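The Tea Table at Millcombe: A Gallery

Welcome, and do come in and sit down for a minute. A good many of you have asked for one page where all the tea table business is gathered together, so that you don't have to dig back through the old posts looking for the bit where I talked about kettles or the bit where I went on and on about flowers. So this is that page, more or less. It has grown a little at a time since November, and I expect it will keep growing, because I am not very good at leaving a table alone.

For anyone new, the idea started small. I wanted a place for a hot drink that didn't mean clearing off the kitchen counter every single time. Our kitchen at Millcombe is a fine kitchen, but it collects things — mail, keys, a bag of onions that never seems to get put away — and by four in the afternoon, when I most want a cup of tea, there is hardly a spot left to set one down. A separate table seemed like a luxury at first. Now I wouldn't be without it, and I have talked three different neighbors into doing the same thing in their own homes (one in a hallway, one in a sewing room, and one on a landing so narrow that you have to turn sideways to pour).

I should say that I don't follow any particular style. I like a pale table and a few plain things on it, and I like something green or nearly green close by. Past that it is mostly a question of what we already had in the cupboards. The notes are grouped by subject, and the picture is down toward the end with the notes on setting out.

The kettle

I have strong feelings about kettles, so bear with me. My favorite kind is tall and straight-sided, with a handle big enough to get your whole hand through. The low round ones are very sweet to look at, and my old one from Sultwood was exactly that shape, but I scorched my knuckles on it more times than I care to remember. With a tall one your hand stays well out to the side, and you can see what you're doing when you pour.

I also like a lid that opens with a button. It's such a small thing! But when you have a jug of water in one hand, you only have the other one left, and fiddling with a tight lid is how water ends up all over the sugar.

Two of us can manage on 500 ml of water with a little left over, and one good mug takes 300 for me. I never used to measure, and I boiled a whole kettleful every time, and then stood there waiting for it like a person at a bus stop. Filling it for what you need makes the whole business a lot quicker, and you are much more likely to get up and make a second cup.

As for where it goes, I keep ours on the right. I pour with my right hand, so the kettle lives on that side, with its base pushed in far enough that a passing elbow won't find it. If you're left-handed, turn everything I say around. Keep the cord running off the back if you can manage it, and don't let it drape across the front where a knee or a dog could catch it. Leave a bit of open air overhead, too. My sister-in-law had hers under a shelf and couldn't understand why the paint was peeling.

The flowers

I held out against artificial flowers for years. My grandmother had a dusty arrangement on top of her television set and I think it put me off. Then I bought a bunch of hydrangeas at the Fodor sale, just to fill a gap before company came, and they have won me over completely. They ask for nothing. You can put them next to something hot, you can knock them, you can forget about them for a month, and they look the same as the day you brought them home.

A few things I have learned, for what they're worth. Choose a soft color over a bright one, because the soft ones sit more quietly beside your cups and plates. Let them lean. I spent a whole evening once trying to get a bunch to stand up straight in the vase, wiring the stems together and stuffing paper down the neck, and they looked like soldiers. When I gave up and let them flop over to one side they were lovely. And every so often take them outside and give them a good shake, then go over the petals with a dry paintbrush.

A clear vase is nice if your stems are tidy. If they're not, use a pottery one and nobody will ever know.

The little plant

Something low in front of something tall is the only rule of arranging I have ever managed to remember, and it has served me well. A small succulent is just right for it. Mine came from the plant stall at Stultby, in a pot no bigger than an egg cup, and it has lived on three windowsills and one bookcase. Give it light and don't drown it. If your corner is a dark one, there are some very good pretend ones around now, and I wouldn't think any less of you.

Setting out

I always begin with the kettle and work outward from there. Flowers go at the other side to balance it, then the small plant, then whatever cup is wanted that day.

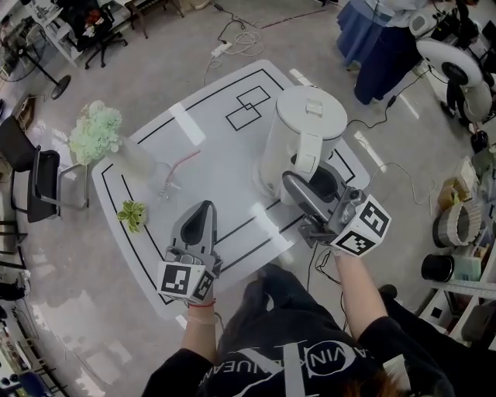 Once those pieces are down, I stand back by the door and look for a minute or two, and nearly always end up moving one thing. Usually it's the flowers. I like the middle of a tea table left open, so there's room for a plate of something, or a book laid face down, or two mugs side by side while they steep. The urge to fill that space is strong — I have had candlesticks there, and a bowl of lemons, and for one silly week a china goose — but every single time I've ended up taking the extra thing away again.

A note on cups

Hot drinks want a proper mug, with a handle and a bit of weight to it. For iced tea in the warm months I'm quite happy with a clear plastic cup and a straw, and the children who visit us like them much better than glass. A colored straw cheers the whole table up. Keep the plastic ones well away from the kettle side, though, and don't be tempted to pour anything straight off the boil into them.

Wiping down

A shiny white top shows every drip and ring, and I have come around to thinking of that as a good point, as you always know when it needs doing. Warm water and one drop of dish soap on a soft cloth, then a dry cloth straight after, or you'll get streaks that show up the minute the lights go on. Lift things when you move them. I dragged a pottery bowl across mine the first winter and I can still find the scratch with my fingertip.

I'll add the tray cloths next, as soon as I've finished ironing them, and after that the biscuit tins. If you've put together a tea table of your own, do write and tell me which side your kettle is on.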